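Thongdee Alterations and Laundry
Back room safety checklist, December
Checked by: Siriporn Suksawat
Start: 7:10 a.m., before opening

1. Exits and walkways
Back door opens fully: Yes
Walkway clear to 36 inches: No
Comment: Two Gilto garment racks were parked across the walkway by the steam table. Moved during the check. They belong against the east wall when not in use. Same comment as last month.

2. Fire extinguishers
Gauge in green: Yes, both
Tag current: One of two
Comment: The unit by the dryers is past its service month. Curnitberg has been called and will swap it.

3. Dryers
Lint screens clean: Yes
Duct connection tight: No on dryer 2
Comment: Clamp is loose and there is lint on the floor behind it. Dryer 2 is off and tagged until the clamp is replaced. Do not run it on low heat as a workaround.
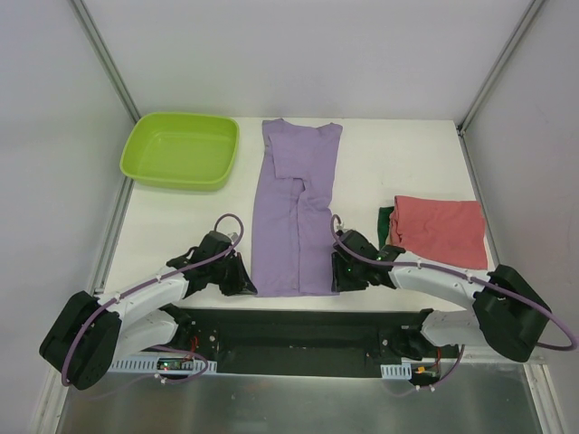
4. Electrical
Cords undamaged: Yes
Breaker panel clear: Yes
Comment: The steam iron is rated at 2000 watts and was sharing a power strip with the radio and the phone charger. It now has its own wall outlet. The strip has been taken out of the room.

5. Chemicals
Lids closed, labels readable: Mostly
Data sheets in binder: No
Comment: The sheet for the Zornatura spot remover is missing. A new copy has to be printed and put in before the bottle is used again. One spray bottle had no label and was thrown out.

6. Hot surfaces and steam
Iron rests in place: Yes
Steam hose free of cracks: Yes
Comment: Hose has roughly 200 hours on it. Look at it again next month.

7. Room conditions
Temperature at start: 68 F
Floor mats flat: No
Comment: Mat at the sorting counter curls at one corner. Taped for now, new one on order.

Open items: extinguisher, dryer 2 clamp, data sheet, floor mat
Recheck of open items: within 10 days
Copy posted by the time clock.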